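Iler Data | Home | Datasets | Docs | Contact

# School Reading List Challenges: data card

Last updated 04/08/2019

## What is in this dataset

This dataset records complaints made to state schools about books, worksheets and lesson topics, and what the school did in reply. It was put together by the Iler project from letters, minutes of governors' meetings and replies to information requests. There are 1354 records in the main file. Each record is one complaint about one item, so a single letter naming two books becomes two records.

The Plotetti archive holds the original papers. We do not pass on scans. If you need to check a record against its source, quote the record number when you write to them.

## Files

- `complaints.csv` – the main table
- `schools.csv` – school type, age range and region
- `topics.csv` – the list of topic codes and what each one covers
- `CHANGES.txt` – corrections made after release

## Main fields

- `record_id` – does not change between versions
- `item_type` – book, worksheet, film, assembly or other
- `topic_code` – up to two codes per record
- `raised_by` – parent, staff, governor, outside group or not stated
- `outcome` – kept, moved, withdrawn, replaced or unknown
- `notes` – short free text, cut at 500 characters

The `outcome` field is the one most often misread. "Moved" means the item stayed in the school but was put with an older year group or kept behind the library desk. Earlier versions counted these as withdrawn, and some newspaper tables were built on that.

## How topics were coded

Two readers coded each record without seeing the other's choice. Where they disagreed, a third reader decided. The topics come from the Nel scheme, with race, religion, sex education, history of empire, and party politics as the largest groups. We added a code for complaints that an item left something out, as these did not fit anywhere else. 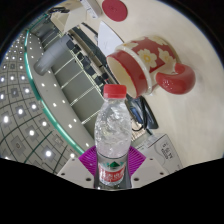
*Clear bottle with a red screw cap, held upright between two ribbed purple pads.*

Coders did not judge whether a complaint was fair. A complaint that a history unit was one-sided gets the same code whichever side the writer thought had been favoured.

## Known gaps

Complaints made by phone or at the school gate are hardly ever written down and so are mostly missing. Primary schools are thin in this version. Schools in the Tivurska group sent replies with the `raised_by` details blacked out, and these are marked "not stated". Please do not use the table to rank regions, as some areas answered our requests far more fully than others.

Dates are given by school term only. A complaint sent in the half-term break in October is filed under autumn.

## Privacy

Names of parents, pupils and staff have been taken out. School names are replaced by a number. Do not try to match the numbers back to schools.

## Use and corrections

Free for teaching and research, with credit to Iler. Send corrections with the record number and the field you think is wrong. Accepted changes go into the next release and are listed in `CHANGES.txt`.

2 comments | Share

Related
- Governors' minutes: a guide to the text files
- Nel topic scheme, short version
- Library stock lists: data card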